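We use cookies to keep you signed in and to see which pages get read. By continuing to browse you agree to this. Manage settings | OK

Is a "dish soap concentrate" refill worth it, or is it just less soap?

Posted in Kitchen & Cleaning, 2021-11-03

sutcliffe_lane

The grocery store in Tanham has started carrying Fevia concentrate in a pouch. The front says one pouch makes 8 bottles. You pour a bit into an old bottle, top it up with tap water and shake. I did the math on the shelf price and it comes out to 69 cents a bottle, and that makes me suspicious. Soap is mostly water to begin with, so am I paying for something stronger or just watering down the normal stuff myself? Has anyone used it for longer than a week?

faline708

I've used it since January. It's fine. "Makes 8 bottles" is doing a lot of work on that label, though. Read the back and you'll see the bottle they mean is a small one, and at their ratio I got thin suds that gave up halfway through a greasy pan. I put in double the concentrate now and it cleans like regular soap. So call it four bottles. Still a little cheaper than what I bought before, but nowhere near what the pouch promises.

Also, don't mix it all at once. My first batch sat under the sink for weeks and went stringy. Could have been the old bottle, I never rinsed it properly — but I make one at a time now and it hasn't happened again.

wet_sponge_903

waste of money. buy the big jug of store brand and use less of it

tanham_tess

I'd check what you wash before you blame the soap. Cups and small plates hardly need any, and the weak mix handles those without trouble. I do them first in a plastic tub with one squirt, then use the full-strength stuff on pans. The "cuts grease in cold water" line on the pouch I simply don't believe. Mine didn't, at either strength. Try one pouch and keep your old bottle until you've made up your mind.

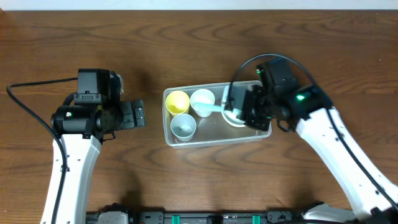
Cups and a white dish in a grey plastic bin.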